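Blümchentapete um eine kleine Tischnische: Ecken sauber hinbekommen?

**Dalal Fakhoury**, 2. Juni 2018

Ich habe drei Wände um eine Tischplatte mit grauem Marmormuster tapeziert. Streifen in Hellgrau und Weiß, darüber Blumen. Rest einer Rolle Wolholm von 2012, Artikel 1298. In den hinteren Ecken stehen Aluprofile. Stoß dahinter oder Bahn um die Ecke ziehen? Und verträgt der Marmorbelag Gläser? Bilder ganz unten.

**Majdi Dabbas**

Nicht um die Ecke ziehen. Jede Wand einzeln kleben, 2 cm Überstand, nach dem Trocknen mit neuer Klinge am Profil abschneiden. Die Streifen vorher mit dem Lot ausrichten, sonst sieht man es bei schrägen Seitenwänden sofort. Kleister: Stosier, fast 20 Minuten weichen lassen.

**Masri**

Gläser gehen bei mir, hab aber Folie von Irovus. Handys rutschen darauf etwas. Zu den Ecken weiß ich nichts.

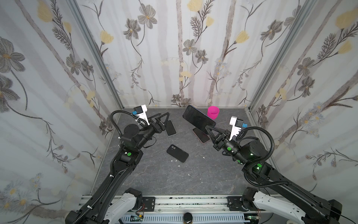
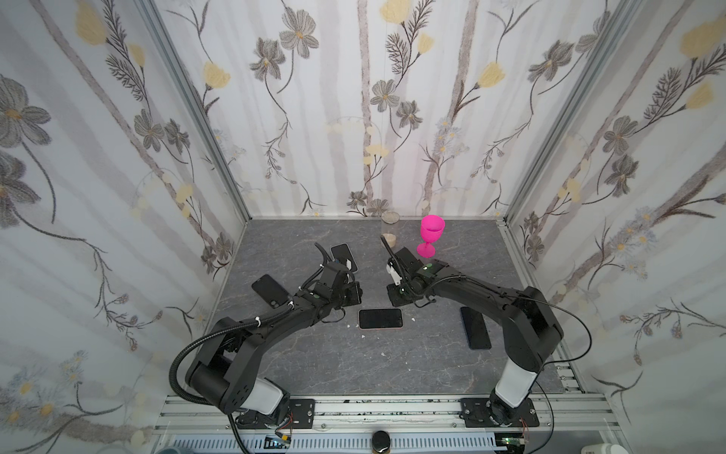 Beide Bilder: Nische mit Blumentapete und grauer Marmorplatte. Handys auf beiden, das klare Glas nur auf dem zweiten.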